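家里的机械臂，先别急着给它收拾桌子

写给在共享工坊里攒机器的朋友，也写给他们的家里人

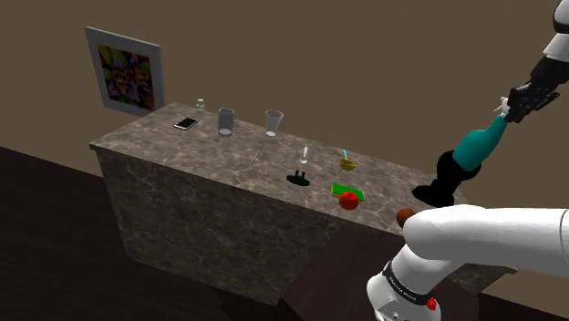 我在Zellau工坊攒一台能在厨房里帮点小忙的机械臂，断断续续攒到现在，最常被问的一句话是“动起来了没有”。问的人都是好意，有的还顺手带一包饼干来，所以我每次都老老实实回答：真家伙还躺在架子上等轴承，电脑里的那台倒是天天在干活。接着我就把笔记本转过去给他们看。看的人多半会愣一下，因为台面上的东西实在放得没什么章法，手机平躺在最左头，玻璃杯靠后，勺子朝着自己喜欢的方向，绿色的长方块前面还挡着一个红苹果，机械臂从右头伸过来，夹爪合在一个歪着的青绿色瓶状物体顶上。有位老邻居看完以后说，你既然是在电脑里摆的，想怎么摆都行，为什么不摆整齐一点呢？我当时嘴笨，只说了句“我家就这样”，回去以后却想了很久，觉得这个问题值得好好说一说，于是就有了下面这一大篇，请大家泡杯茶慢慢看。

先说我的看法吧，免得有人看到一半才知道我要讲什么。我认为在家里或者在工坊里做机器的人，应该从第一天起就让机器面对乱糟糟的台面，哪怕这样会让进度慢得叫人难为情。我还认为仿真这件事，对我们这种没有钱、没有场地、只有晚上有空的人，比对大单位里的人更要紧。这两个看法在我们工坊里都有人反对，反对得还挺有道理，后面我会尽量把他们的话讲公道。

我开始做这个东西的缘由很平常。我母亲手腕不好，拧瓶盖、端锅都费劲，从橱柜里侧拿东西出来也费劲。她自己倒不怎么抱怨，只是厨房里的东西一样一样都挪到了台面靠外的那一侧，慢慢就挤成了一长条。我有一天帮她擦台面，擦到一半忽然明白过来，那一长条的排列是有道理的，每样东西都在她手够得着、又不用使劲的地方。药盒边上是水杯，水杯边上是她那把柄特别粗的勺子。我要是照着自己的习惯给她归置一遍，她第二天早上就得重新找。

所以当我第一次跟工坊里的人说，想做一台在厨房台面上递东西的手臂，我心里想的就是那一长条。可是动手以后，我跟所有人一样，先清空了一张桌子，在正中间放了一个方木块，让手臂去抓。抓住了，放下了，再抓住。那天晚上我高兴得很，给好几个人打了电话，连我那个从来不关心这些事的表弟都被我拉着听了半天。现在回头看，那个木块给我的高兴是真的，给我的判断却偏得厉害，我足足有一个冬天都以为自己快做完了。

后来泼我冷水的是Heledd Ellis。她在我们工坊做木工，箍桶、修椅子，对机器人没有特别的兴趣，也正因为没有兴趣，看东西特别准。她站在旁边看我演示，看完从自己的包里掏出钥匙、一只手套、半卷胶带，往木块旁边一撒，说再来。手臂照着老路线下去，先撞上胶带，胶带滚了，把木块顶到一边，夹爪合上，夹住了手套的一根指头。她笑得直拍桌子，我也跟着笑，笑完有点难过。她说了一句话，我记到现在：“你这个桌子，我家一天里也就刚擦完那会儿是这样。”

我回家以后真的去留意了一下。我家的台面，刚擦完那会儿确实是空的，可是水壶一放，杯子一放，有人下班回来把手机往上一搁，也就恢复原样了。人在厨房里生活，东西自己就会长出来。我们平时不觉得，是因为我们的手太能干，一边说话一边就绕过了杯子，胳膊肘碰到勺子也知道轻轻让一下。要让机器学会这种让一让的本事，总得先有东西让它去让吧？

于是我开始在电脑里搭台面。说实在话，刚开始我很看不上这个办法。我是做钳工出身的，手里没有铁屑的味道就觉得自己在偷懒。工坊里的Teun Van Wijk劝了我好几回，他那台改装的雕刻机就是先在软件里跑通了才下刀的，他说你那条手臂的减速器是从Dewulf旧货行淘来的，坏一个就少一个，你拿什么去试错？这句话很实在，把我说动了。我们这些人买零件的钱，都是从买菜钱和买鞋钱里一点点匀出来的，一次碰撞打坏一组齿轮，可能就要停到开春。

搭仿真台面的头几个晚上，我犯了跟清空桌子一样的毛病。软件里给的东西都端端正正，我就照着摆成一排，杯子和杯子之间留着大大的空当，看着像商店橱窗。手臂在里头走得飞快，曲线漂亮极了。我把那段录像拿给Heledd看，她连包都没打开，只是看了我一眼。

现在的这一版就是那一眼的结果。我给台面选了带斑纹的石头样子，灰里带褐，深一块浅一块，因为我母亲家的台面就带花，东西搁上去有时候连我都要多看一眼。器皿里有透明的，杯口能透出后面的墙，这对摄像头是很不客气的，可是谁家没有玻璃杯呢？苹果故意压住那个绿方块的一角，让后面的那个露不全。还有一个红褐色的球状东西，从我常用的这个角度看过去，右下那一边正好被手臂自己的白色肘部遮住了。我把这个角度留着，留得很有感情，因为它每次都提醒我，机器挡住自己的视线是常有的事，跟我端着一大盆衣服下楼看不见脚底下的台阶是一个道理。

说到这里，有朋友要问了，你搭得再乱，那也是你自己摆出来的乱，跟真的乱能一样吗？问得好，Teun也是这么问的，而且他问得比我写的还要不留情面。他的意思是，一个人存心去摆乱，摆出来的还是他脑子里的东西。我承认。我自己摆的台面，不知不觉总会给夹爪留一条下得去的缝，就像下棋的人自己跟自己下，总会偏着一边。后来我学乖了，让别人来摆。我把挪东西的操作教给工坊里愿意玩的人，谁路过都可以摆一个，摆完存下来，起个名字。有人摆得很温柔，有人摆得像刚打过一架。Heledd摆的那些里面，常有东西紧紧靠在台面边沿上，我问她是不是故意的，她说没有啊，我家杯子就放那儿。

攒到今年一月，存下来的台面正好有1000个，我拿它们从头到尾跑了一遍，手臂把指定的东西完好地拿起来又放到该放的地方，一共成了423个。我把这个数字写在工坊的白板上，旁边有人给我画了个哭脸。可是我心里其实挺踏实的。在那张清空的桌子上，我那台手臂几乎回回都成，那个成绩放在我母亲的厨房里一点用处都没有。而这个423，我知道它是从什么样的台面上来的，也知道剩下的那些是怎么坏的。我随手翻了一些失败的记录，翻来翻去，碰倒旁边的东西最多，够不着的反而少。要是没有这些乱台面，我大概还在那儿琢磨怎么把手臂加长呢，钱花出去了，毛病还在原地。

我想多说几句关于慢的事。网上看别人做机器，往往一段录像就看完了，打开箱子，拧上螺丝，手臂倒了杯水，底下一片叫好。我看得也很高兴，我没有一点要说人家不好的意思。可是看多了，会让像我这样在工坊里熬晚上的人觉得自己特别笨。我们工坊里有个年轻人，做一个给花浇水的小车，做得很细心，就是因为看了太多这样的录像，觉得自己慢得丢人，有一阵子不来了。后来是Teun去他家把他叫回来的，也没讲什么大道理，就说工坊里的花快干死了。小车现在还在做，轮子换过好几种，遇到地毯还是会犹豫，可是那盆天竺葵长得很好。

我觉得家里用的机器，本来就该长得慢一点。工厂里的手臂可以快，因为人家的地面、夹具、来料都是为它准备好的，一天到晚就那一件事。家里没有谁为它准备什么。我母亲七十多岁了，我不能跟她说，妈，以后杯子只能放在画好的圈里，不然机器不认得。也有人真的这么劝过我，说得还挺诚恳：在台面上贴几个标记，给每样东西定个位，问题一下子就简单了，你下个月就能用上。从做工程的角度看，他说得一点不错，我要是给车间做，我也这么干。可是一个人在自己家里住了几十年，到老了，杯子往哪儿放还得听一台手臂的，我替她觉得委屈。帮忙的东西进了家门，应该是它来学这个家的脾气，好比来了个新媳妇新女婿，头几天总归是他们先看看碗放在哪个柜子里吧（我知道这个比方有人要不爱听，我自己当年当女婿的时候也不爱听）。

当然，我也不想把话说满。Teun反对我的第二条理由，我到今天也没有完全驳倒。他说，你一上来就让初学的人面对一个乱台面，他什么都抓不住，也不知道错在哪一步，是摄像头认错了，是手臂走偏了，还是夹爪力气不对，全搅在一起，没过几天他就不做了。他教孩子们用手锯，都是先给一条直线，锯直了再锯弯的。这个话我服气。我自己当年学锉刀，师傅也是先让我锉一个平面，锉了好久好久，锉到我做梦手都在动。所以我现在跟新来的朋友是这么讲的：木块可以抓，直线可以先走，走通了高兴一晚上，请客都行，第二天晚上就往桌上放点别的东西，放一把勺子也好。不要在那张空桌子上住下来。空桌子太舒服了，我住过一个冬天，我知道。

还有一件事，是关于仿真靠不靠得住的。仿真里的东西，分量、滑不滑、软不软，都是人填进去的，填得不对，它就一本正经地错给你看。我有一回把一个杯子的摩擦填得太大，夹爪轻轻一碰就提起来了，像有胶水一样，我还得意了两天。后来拿真夹爪在工坊的水池边上试，杯子滑得跟鱼似的。幸亏下面垫了毛巾。从那以后我给自己立了个规矩，每改一版夹爪的程序，都要拿实物在毛巾上过一遍，夹爪是现成的，手臂没装好也能单独试。毛巾底下再铺一块旧地垫。这块地垫是Heledd从她店里拿来的，上面有胶水印子，我们谁都没打算洗它。

说起夹爪，我得替它讲两句好话。大家看手臂，眼睛总是先看那几节大的，白白的，圆圆的，很气派，拐弯的地方也做得讲究。可是真正跟人过日子的是最前头那一小截，黑乎乎的，连杆一节套一节，要伸到杯子和勺子中间去。我在这一小截上花的时间比整条手臂都多。指头宽了，两样东西中间下不去；指头窄了，夹住圆的东西又会打转。我做过的指头垫片，在抽屉里存了13种，有硅胶的，有自行车内胎剪的，有一种是洗碗手套的掌心部分，效果意外地好，可惜用久了发黏。Teun说我这个抽屉像牙科诊所。我倒觉得，家里用的机器最后好不好，八成都在这个抽屉里，只是抽屉不好看，录像里不大会拍。

工坊这种地方对做这类东西到底有什么好处，我也想借这个机会说说，因为每到要续交场地费的时候，总有朋友犹豫，说我在家里的车库也能做。能做的，我以前就在家里做。家里做东西清静，螺丝掉了没有人踢走，夜里想到什么披件衣服就能去试。可是在家里没有Heledd从包里往外掏钥匙。我一个人的时候，看见的总是机器做成了的那一面，失败了我会说这次不算，光线不好，东西放歪了。旁边站着一个人，哪怕她一句话不说，我也不好意思说不算。东西放歪了，那就是东西放歪了，歪着也得拿。我们给这台手臂起名叫Skarero，也是一帮人在茶炉边上起的，我本来想叫它小帮手，他们嫌俗气。名字一起，它就有点像大家的了，连平时只来用砂带机的人也会问一句，Skarero今天打翻什么没有。

场地费的事我多讲一句。我们每个月交16块，在Undolden那条街上喝几回咖啡也就没了，换来一把钥匙，一面工具墙，还有一屋子愿意说你哪里做得不对的人。最后这一样外面买不着。我知道有的朋友手头紧，真紧的时候跟大家讲一声，从来也没有为难过谁。我说这个话，没有替谁拉人的意思，我就是觉得，一个人关起门来做给别人用的东西，做着做着容易做成给自己看的。

我母亲看过电脑里那个台面。她戴上老花镜凑得很近，先问的是墙上那幅画，紫色的花，是什么花。我说我也不知道，是软件里带的，挂着好看。她点点头，又看了一会儿，说苹果放在那个位置容易滚下去。我说里头的苹果滚下去也没关系。她说那你也挪一挪。我就给她挪了，存成了另外一个台面，名字就叫“妈挪的”。后来手臂在那个台面上跑，倒是没碰苹果，把旁边的勺子拨到了边沿外头。我没有告诉她，只在本子上记了一笔，打算等轴承到了，装起来以后，先让它在毛巾上练拿她那把粗柄的勺子。

如果有朋友看到这里，也正好在做类似的东西，我有个小小的请求。今天晚上吃完饭，先别擦台面，也别让家里人擦，拿张纸把台面上的东西照原样画下来，画得难看没关系。水杯在哪儿，锅盖靠着什么，孩子的橡皮是不是又在盐罐旁边。画好了带到工坊来，我把它搭进去，看看Skarero拿不拿得动。搭台面这个活我一般是晚上八点以后做，茶炉那时候还热着，饼干要是没被Teun吃光，也还有一点。画纸上请写个名字，字写大些，我眼睛也快要戴老花镜了。

至于那组轴承，Dewulf那边说已经找到了，尺寸对不对还要等我去量过才知道。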